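Thinning Out Your Drive Logs Before You Pay to Store Them

If you run even a small test vehicle, you already know the feeling of opening the storage dashboard on a Wednesday morning and finding the bucket twice as full as you expected. I love this problem! It's one of the few in our field where an afternoon of scripting saves real money. 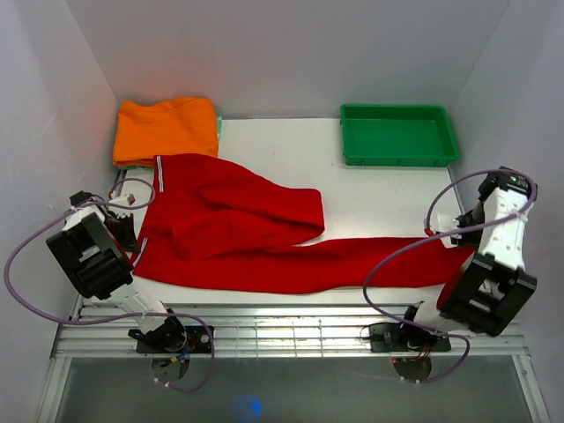
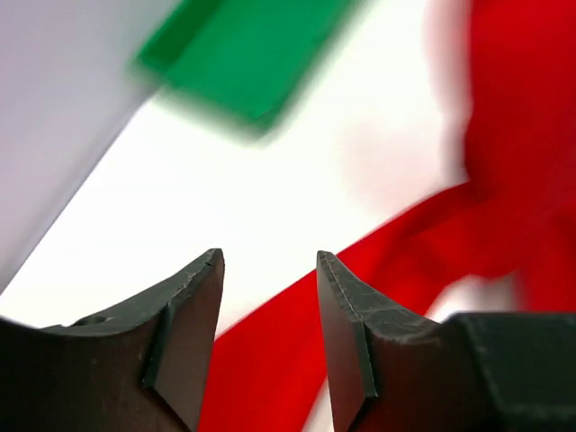

What follows is the routine Chenxi Dai and I use on the shuttle we test at Pukthorpe. You'll need a Linux machine, Python, and enough free disk to hold one full drive plus its trimmed copy. Our typical drive comes to 545 GB, so we keep a spare 2 TB disk just for this.

Step 1. Take inventory by topic
List every topic in the log with its total size and message rate, then sort by size. Ours is nearly always lopsided - the raw camera topics made up 93 percent of the last one. Save the listing as a text file next to the log. You'll want it later when someone asks where a topic went.

Step 2. Mark your keepers
Write down the events that must survive at full rate: hard braking, driver takeovers, localization dropouts, anything the safety driver flagged. Our small event tagger, Deto, reads the vehicle bus and writes one line per event with a start time and a reason. A spreadsheet works fine too, and we used one all through August.

Step 3. Pad each event
Add 60 seconds before and after. Shorter padding looked tempting until Kamil Ševčík tried to replay a takeover and found that the truck that caused it had entered the intersection well before our clip began. Merge any windows that overlap or you'll write the same messages twice.

Step 4. Downsample everything else
Outside the windows, keep one camera image per second and every tenth lidar sweep. Leave GPS, IMU and bus messages alone! They're tiny, and you can't rebuild a decent trajectory without them.

Step 5. Check the timestamps
Copy the original receive times across, never the time of the rewrite. Then play the trimmed file and watch the clock through at least two window edges. If the trajectory jumps, a merge in step 3 probably went wrong.

Step 6. Hold the original for a while
We wait 600 hours before deleting the full log, and the delete script refuses to run if the checksum of the trimmed copy doesn't match.

If your log writer compresses in chunks, set the chunk size before step 4. Changing it afterward means rewriting the whole file, and on a spinning disk that's your evening gone.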